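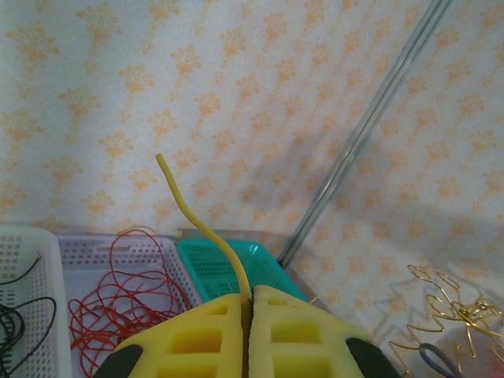
Nandi Joubert wants one basket per colour and no exceptions, because once red gets in with black you're picking loops apart for the rest of the afternoon. Fair enough. Adopted, see Sorting below.

Kollden wire and cable sorting, README

Read this before you use the files or touch the shelf. Written in a rush between two deliveries, will tidy later.

What it is

Pictures and notes from sorting offcuts into baskets. Short lengths of cable, flexible tube and thin wire, all the odds and ends left over from the Flarnon and Jaten jobs. One item picked up at a time, put with its own kind. 400 pictures, 36 short note files, one list of lengths.

Folders

pictures/ everything, in order taken
notes/ one text file per sorting session, plain text
lengths.csv name, colour, length in mm, basket
old/ first go at this, ignore unless you like pain

Things being sorted

Black cable. Springy, holds its coil, drags its neighbours out with it.
Red wire. Thin. Worst of the lot for tangling, climbs over the rim if you just drop it in. Push it down.
Yellow. Cable or flexible tube, the notes use both words and I haven't gone back to settle it. Search for both.
Anything else goes in the odds box by the door, not in these files.

Baskets

Plastic, holes in the sides, the ordinary household sort. White, a pale lavender-white and a teal one among them. They stand in a row against the wall. Please leave them in that order, half the notes say "next one along" and make no sense otherwise.

The pale lavender-white one gets written down as plain "white" in a few of the early notes. Check the contents: if it says red wire, it's the lavender one. Yolanda has fixed some of these but not all.

Sorting

One colour to a basket.
Lift by the middle or near one end, clear of the rim, then move.
If a second piece comes up with it, put both down and start again. Don't shake.
Nothing longer than 1,000 mm. Long stuff goes back on a reel.
Nothing under 40 mm either, bin it.
Loose bundles stay loose. No tape, no ties. We tried ties at Boateng and spent longer cutting them off than we'd saved.

Columns in lengths.csv

name: short name, lower case, e.g. red_thin
colour: what it looks like on the shelf, not what the packet said
length: measured straight, pulled gently. Blank means not measured, not zero
basket: colour of the basket it belongs in. "lav" = lavender-white

Known problems

Lengths for the red wire are poor. It won't lie straight and two of us measured it differently. Don't rely on them.
Two note files from March have the same name apart from a capital letter. On some machines one will overwrite the other when you unzip. Rename first.
A tangle counts as one item in the notes, even when it is plainly several peices. Should have decided that sooner.
Old spelling "turqoise" in the basket column means teal. Same basket.
Colours look different morning and evening. Lamp goes on at four.

Good for

Telling cable from wire from tube, working out which basket something came from, looking at how loose coils sit in a basket. Not much good for counting. No good at all for electrical anything, nothing was tested and we don't know what half of it was rated for. Dont wire up a lamp with it.

Changes

Second version: lavender/white mix-up partly fixed, lengths file added, odds box taken out.
First version: see old/

Using it

Free to use and pass on. Say it came from Kollden. Corrections to Yolanda Szabo, who keeps the lengths file, or leave a note in the white basket if you're in the building.

Still to do: remeasure the red, settle cable or tube, rename those two March files.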